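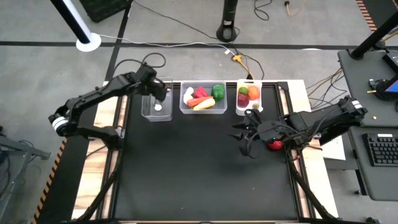 Two robot arms at a black tabletop, with a bin of toy vegetables at the far edge.

Kirsty Paterson had the renderer open before I had my coat off. She makes short abstract films out of cellular automata, those grids of tiny cells that switch on and off according to their neighbors, and she wanted me to see the new one right away, at full size, with the blinds down.

It is called Onholm, it runs just under four minutes, and I have now watched it five times. It starts as gray static. Then a kind of weather moves in from the left, bands of rust and pale green folding over each other, and by the end you would swear you were flying low over a coastline.

"None of that is drawn," Paterson says. "I never place a single pixel. I choose a rule, I choose what the grid looks like on the first step, and then I sit on my hands, which is the hard part for me!"

She came to this from textiles. She spent years designing woven fabric and got hooked on the idea of a pattern that could carry on past the width of the loom. A friend from those days, Erick Makokha, showed her a simple one-line automaton on his laptop during a train ride, and she missed her stop.

"Erick was using it to explain something about randomness," she says. "I wasn't listening to a word. I was thinking, that's a jacquard. That's the best jacquard I've ever seen and it's coming out of eight little rules."

The early pieces were exactly that, one row at a time, printed on long rolls of paper. Movement came later, when she got tired of scrolling. Her first animation, Tekov, used a plain two-state grid and a palette she now calls "aggressively orange." (I like it a lot. She doesn't.) Zutenar was next, and that was where she let the rule itself drift while the film was running, so the world you are watching slowly changes its mind about how it works.

That drift is what makes Onholm so good. I asked how she decides on it, expecting something mathematical, and got a notebook instead. Each page has a wobbly pencil line running from left to right, like a child's drawing of hills. High means the cells are crowded and busy, low means they are dying back. She draws the line first, usually while listening to something, and then spends weeks looking for numbers that will follow it.

"Most of them don't," she says cheerfully. "For Onholm I rendered 38 versions. A lot of them turned to mush in the first ten seconds, and a couple froze solid. Number 31 was gorgeous right up to the last bit and then the whole grid went blank. I was so upset I went out and cleaned the car."

The color is a separate job. Every cell carries an age, counted in steps since it last changed, and she paints by age. Young cells get the bright end of the palette and old ones sink into the browns. It sounds simple, but it's the reason the film seems to have depth. The quiet parts settle back and anything new jumps out at you.

For the sound she turned to Mwanaisha Magesa, a cellist who had never scored a film before. They agreed early on that the music shouldn't be generated from the grid.

"We tried it and it was like a dishwasher," Paterson says. "Then Mwanaisha just watched the picture and played, start to finish, in one go. We kept the second take. There's a chair creak in it, and I wouldn't lose that creak for anything."

A full render takes over 40 hours on the machine under her desk, a noisy secondhand tower that doubles as a foot warmer in January. She could send the work out to something faster, and Dennis Waweru, who wrote the current version of her rendering code, keeps telling her to. She likes the wait.

"You start it at night and you go to bed with no idea. Then at six in the morning I'm down here in my socks, looking at frame one thousand. It's like checking on bread."

The next film already has a name, Halvorsen, and a pencil line that goes nearly off the top of the page. She is trying hexagonal cells this time, which give rounder, softer edges, and the tests she showed me look a bit like lichen and a bit like lace. She's also thinking about two grids laid one over the other, each leaking into its neighbor wherever both are crowded.

"It might be horrible," she says, already reaching for the mouse to show me again.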